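Garment handling shops get a common rulebook for two-armed robots

26/04/2023

A working group of laundry and textile sorting firms has put out its first shared rules for robots that handle clothes. Twelve pages, free to download, and already getting some pushback from the smaller shops.

The document is called the Jiltholm guide, after the town where the group held its meetings. It covers two-armed tabletop stations, the kind used for sorting, folding and bagging used clothing. Large flatwork lines are left out — those have had their own rules for years.

Main points, quickly.

Speed near people. Arms have to drop to a walking-pace limit whenever a hand can reach over the table. The first draft let shops turn this off during night shifts. That line is gone.

Grip force. No more than 40 newtons at the fingertips for everyday clothes, and 5 for anything sheer or knitted. Shops wanting to go higher need a written test on the exact fabric, kept for a year.

Space around the table. A clear strip of 100 centimeters on any side where a person loads or unloads. Carts and bins don't count as clear, even on wheels.

Cables. Runs should be tied down or routed above the arms where it can be done. This got the most comments of any section, 125 of them, most from people asking what "can be done" means. The group kept the wording but added a page of drawings.

Pockets. Every garment with pockets gets checked before it goes in front of the arms. Lighters, pens, blades, loose batteries. The check can be done by hand or with a scanner, but somebody has to sign for the batch.

Naveed Pirzada, who chaired the drafting, said the pocket rule was the easiest one to agree on. "Everyone in the room had a lighter story," he said. "Took us ten minutes. The cable section took from October to the end of winter."

Pirzada runs the training side at Prestora, a contract laundry with three sites. It has used two-arm stations for work clothes and uniform items for two years now. He said the company will be following the guide at all three by summer, and that most of the changes are paperwork and floor tape.

Not everybody is happy. Şimşekoğlu, a family-owned sorting house that sells to secondhand stores, sent in a four page reply calling the clear strip rule "written for buildings we do not have." The firm says its aisles are too narrow and that it would have to take out a table to comply. The group's answer: a light curtain can replace up to half the strip. Şimşekoğlu says it is looking at the price of that.

There was also a fight over two arms working the same garment. Early drafts banned it unless both arms ran off a single controller. Susik, which builds the stations, argued that seperate controllers are fine if they share one stop circuit, and showed test results. The final text goes with Susik, with one condition — either arm stopping must stop both, and the stop has to be tested at the start of each shift.

Heavy outerwear gets its own half page. Patterned and dark cloth too. The guide says vision systems can lose an edge where a print runs over a fold, and asks shops to test on camouflage, plaids and black denim before they sign off a station. Plain white towels are not an accepted test item. A lot of vendor demos use plain white towels.

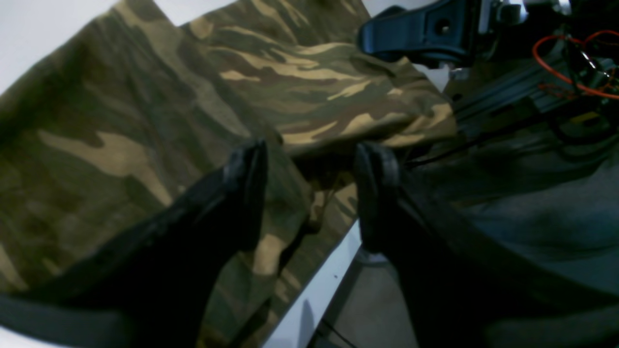
Shops also have to write down what the arms do when they lose a fold. Stop, let go, or back off to a set height. Any of the three is OK, but it has to be the same one every time and the people at the table have to know which. Pirzada said this was the gap he saw most often on visits. "You ask the operator what it does when it misses, and they say, depends. It can't be depends."

Training is short. Half a day for anyone loading a table, a full day for anyone who is allowed to reset an arm. Refresher once a year. The group wanted a test at the end but dropped it after comments from shops where staff speak several languages, so it's now a hands-on check with the supervisor, ticked off on a one-page form.

Sleeves and straps come up too. Staff have to roll up or pin loose sleeves at the table, lanyards off, gloves only if they fit tight. Items that hang over the table edge should be pulled back before a lift when they are longer than the forearm of the robot. Shorter overhang is left to the shop.

The guide has no legal force. Nobody will be inspected against it. But two insurers sat in on the meetings, and Pirzada said he expects buyers of laundry contracts to start asking for it by name. One hospital group already has, according to him, though he would not say which.

Enforcement inside the group is light. Members fill out a self-check each year and send it in. Results get pooled and published without names. A member that skips two years in a row is taken off the list.

Nearly every firm in the group has signed. Şimşekoğlu has not, but remains a member and keeps its vote on changes.

A second part on washing and drying cells is planned, along with a short sheet on shoes and bags, which the present text doesnt touch. Comments on the first part stay open until October. Send them through the form on the group's page, with the section number in the subject line. Comments without a section number were the reason the last round ran over.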